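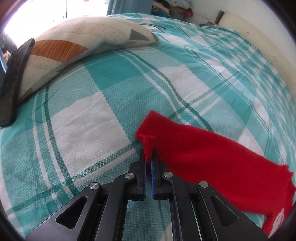
Red sock, blue pads, plaid sheet.

2021-04-15

So the hand gripper is back together and I am writing down how I did it before I forget, same as I should have done last time (I didn't, and I paid for it).

Quick recap for anyone who missed the earlier posts. It's the two-finger one I carry around by hand, built from the Skostunero plans, flat black plates and a linkage. I use it on laundry mostly, socks above all. Thin ribbed knit is a great test, you only get a little peak of fabric between the tips and if anything is out of line you know right away.

What went wrong this time was slop. I could wiggle one finger side to side with my thumb and the tips no longer met square. I blamed the pads first, of course, and spent a whole evening on them before I even touched the pivots. Don't be me!

The pivots are the part to start with. There are 4 of them I check, with the round silver bolt heads, two on the arms and two up in the linkage. I back each one out, wipe it, put a tiny dab of threadlocker on and run it in until the arm just stops rattling. Then a hair looser. If the fingers don't fall open under their own weight it's too tight - mine was way too tight on the left the first time and I had to do it over.

Then the pads. Old ones off with a plastic scraper, alcohol on the finger, new blue textured pad pressed on and clamped for 30 minutes. The Plerkodside sheet says 50 but I've never waited that long and they stay put. Line up the tips before you clamp, because once that glue grabs you are done.

After that I close it on a strip of paper and tug. If the paper slides out on one side the tips aren't parallel, so back to the pivots. It took me three rounds.

The whole job came to 47 minutes, not counting the evening I wasted. I still want to try the softer pads from Ditedgate, and the spare bolts from Seixas are in the mail. Towels next, if I can find one that isn't in the wash.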